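**Ticket 2118: RCD trips at breakfast, kitchen sockets dead**
Status: open (reopened by customer)
Raised by: Senan Cullinane, Flat 6, Gbeho House
Assigned: Ditte Thoroddsen
Priority: normal

**07:52, Senan Cullinane**
Whole kitchen ring went off again. Same as before I was told it was "fixed". Reset the switch, it held, went off again ten minutes later. I would like this looked at properly and not closed on me while I'm at work.

**09:10, Ditte Thoroddsen**
Reopened. The earlier note says "faulty appliance, customer advised". It doesn't say which appliance or how anyone knew. Please unplug everything on the kitchen ring, reset, and leave it for an hour.

**10:31, Senan Cullinane**
Done. Stayed on with nothing plugged in. I don't see what that proves. It also stays on most of the day with everything plugged in.

**10:48, Ditte Thoroddsen**
Fair point, it doesn't prove much. Add things back one at a time, 30 minutes each, and write down what was running when it goes.

**13:40, Senan Cullinane**
- Fridge: fine
- Kettle, boiled twice: fine
- Toaster, two rounds: fine
- Washing machine, cold rinse: fine
- Washing machine, 60 degree wash: tripped

Vestex told me in May that it was the toaster. They didn't test it. They looked at it.

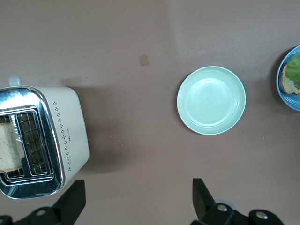
*Toaster, and plates.*

**14:05, Brock Melnyk (Vestex)**
Toasters are the usual cause, crumbs on the element. Would still replace it.

**14:12, Ditte Thoroddsen**
Did anyone put a meter on it, Brock? The visit sheet has no readings. Two rounds without a trip isn't a clean bill of health, but I'm not telling a tenant to buy a new one on a hunch.

**14:50, Brock Melnyk (Vestex)**
No readings taken.

**16:20, Sunita Zamora (Jelteck)**
On site. RCD tripped at 24 mA on the ramp test, within limits for a 30 mA device. Ring insulation over 100 megohms with loads out. Toaster passed. Washing machine (Porko) reads 0.4 megohms to earth, heater circuit. Suspect the element. Left unplugged and labelled.

**16:41, Senan Cullinane**
So I can use the toaster. And who pays for the £369 quote I was given for a new consumer unit?

**16:55, Ditte Thoroddsen**
Don't pay it. I can't see what it was based on. Element ordered for the machine. Ticket stays open until it's fitted and has done a full hot wash without tripping.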